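Our project looked at how college teams choose which position a new player ends up in. We took the squad lists for Clurnum and Blomqvist and compared each player's school position with the one he played in his second season. There were 124 players in all.

Of these, 20 had changed position. Most were quarterbacks who became receivers or safeties. Linemen hardly moved.

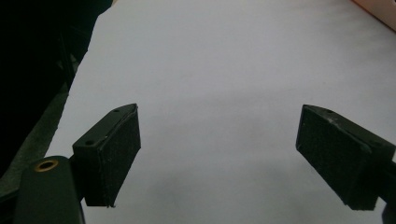
*Fig. 1. Two black gripper fingers, held open over a pale white surface.*

We left out 4 players because the January list gave no school position for them. Prandetti was dropped as its lists stop too early.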